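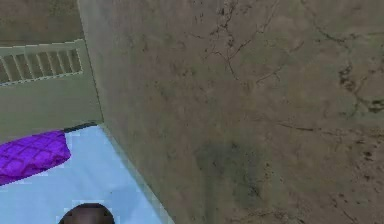
Vol. 20, No. 3 – page 60

Small parties should stay small for longer
by Isla Pirihi

Last November the two regional parties in Nepia voted to study a merger. I was in the hall, and I voted no. My neighbours still ask me why, so I will try to explain it.

The merger plan was written by Clem Tomoana, whom I respect. He says that a party with 700 members cannot pay for a proper campaign, and he is right about the money. But he speaks of members as if they were all the same colour of paint, and you only have to pour them into one bucket. Our people joined because of the Skernska ferry. Theirs joined because of taxes. At the meeting in Drilik, roughly 100 of them left before the ferry was even discussed.

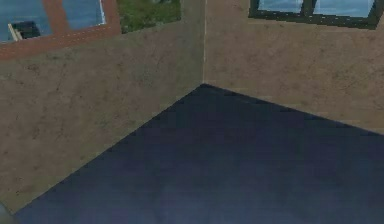 I do not say that co-operation is wrong. The parties could agree to run one candidate in the ridings where the vote is split, and keep their own names and their own meetings everywhere else. This was done once in Dramance, for a council election, and the members on both sides stayed – some of them even became friends.

What I fear is a new party with a nice logo and no opinion about the ferry. I would rather lose one more election under the old name.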